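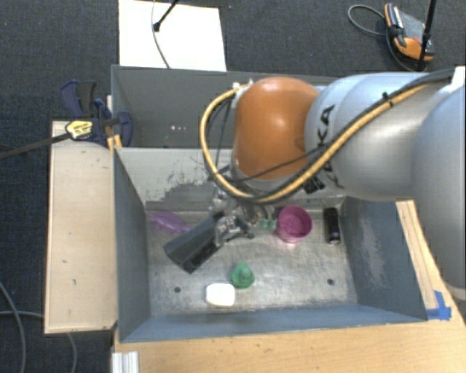 Chapter 2
Soil and Water

What you'll cover
Where soil comes from
Sand, silt and clay
How water gets in, and how it gets out again
Salt
Reading a soil pit

Start with a handful of dirt. Any dirt – the garden, the school oval, the side of the road. Wet it a bit and squeeze. Does it hold together? Go gritty? Stick to your fingers like plasticine? You've just done the first field test in this chapter, and it's one that farmers in Trorindale were doing long before anybody there owned a lab kit.

Chapter 1 was rock. This one is what happens to rock when it's left out in the weather. Slow business. Two centimetres of topsoil can take 2,000 years to form in dry country, and one bad dust storm can shift it in an afternoon. Keep that in mind when we get to erosion, near the end.

Soil is four things mixed together. Mineral grains, dead plant matter, water, air. Students nearly always forget the air. A healthy paddock soil can be close to half empty space by volume, and those gaps are where roots breathe and water moves. Squash them flat with heavy tractors and you get compaction. Rain sits on top. Then it runs off, and takes the good stuff with it.

2.1 Two valleys

We'll come back to the same two places all through the chapter, so get them straight now.

Fleltdale: high, cool, steep. Thin stony soil over shale. Sheep mostly, some pine. Water goes through fast and the creeks rise within hours of a storm.

Trorindale: low, flat, heavy grey clay. Wheat and canola. Water goes in slowly and stays. In a wet May the gateways are bog, by January the cracks are wide enough to loose a boot in.

Same district, same rain near enough. Very different farming. The pit dug at the bottom of Trorindale was 57 per cent clay at knee depth, while the one at Fleltdale had 16. Have a guess now which valley has the salt problem and write it down. We'll check it in 2.4.

2.2 Grain size

Sand you can see. Silt feels like flour. Clay you can't see at all without a good microscope, but it does most of the work – it hangs on to water and to the nutrients plants need. Its grains are flat, like tiny plates, and water gets held in between them. Thats why clay swells when wet and cracks when dry.

Words to learn before the next section: texture, pore, infiltration, horizon, leaching. Definitions are in the back.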